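Simulated kitchen adds to training data for household robot

November 25, 2019

The robotics laboratory at Jultlow has completed the first stage of Lama, a project to gather examples from which a robotic arm can learn everyday household tasks. The collection now holds 2,830 recorded attempts, all made in computer simulation.

In each attempt, an operator guides a simulated arm through a short task at a kitchen island, such as picking up a cloth or moving a bowl. The position of the arm and the state of its gripper are stored at every step. Objects are placed afresh before each attempt, so that the system does not come to rely on a single layout.

Nearly 400 attempts were set aside for testing and will not be used in training. "Soft items remain the hardest part of the work," said Javiera Quezada, who leads the project. "A cloth never lies the same way twice, and our operators need more practice with it than with anything else."

The simulation software was supplied by Trivix under a 2-year agreement. A second stage — covering 20 further tasks — is due to begin in April.

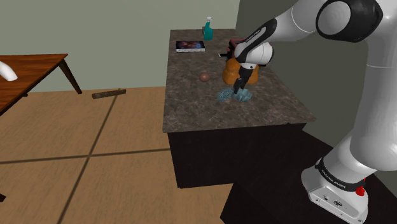 The simulated arm with its gripper lowered to a cloth on the kitchen island. Image: Jultlow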